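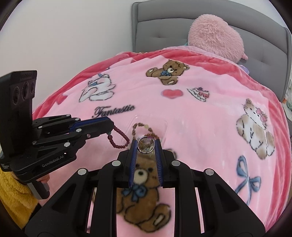 Clundwood Youth Football Club
Progress report to the Gredia Fund, second quarter
05/08/2019

Money spent so far: £3670, all of it from the first payment. Receipts went to Kai-wen Wei with the June figures and the July ones are attached.

Players
We now have 60 registered players in the under-11 to under-15 age groups, which meets the target in the grant agreement. The under-13s are the largest group and will enter two teams in the new season. The girls' under-15 side is still short of a goalkeeper. Two players from the under-14s have left to join Wallau on trial and we have kept their places open until the end of the month.

Coaching
Apostolos Triantafyllou finished his coaching badge in July and has taken over the under-15s. He runs two sessions a week on the lower pitch. The goalkeeping sessions started three weeks late as the coach we had lined up took a post elsewhere. They are now running, but we will not fit in all the sessions we planned before the season starts. We would like to carry the remainder over to the autumn.

Pitches and kit
The lower pitch was reseeded at the near goalmouth and has taken well. The far goalmouth is still poor - it drains badly and will need more than seed. A quote for the drainage work came in £300 above what we had set aside. We have not accepted it and are waiting for a second one from Panagiotou.

New nets are up on both small-sided pitches. Training bibs arrived in the wrong sizes and have gone back.

Matches
The under-13s played four friendlies, winning two and drawing one. The under-15s lost both of theirs, 3-1 and 2-0, with several regular players away. League fixtures are due in the last week of August.

Next quarter
Settle the drainage quote. Replace the portable goals on the top pitch. Begin the school visits, with dates agreed so far at one school out of three.

We ask for the Fund's agreement to move the unspent goalkeeping money into the next quarter. The total budget does not change.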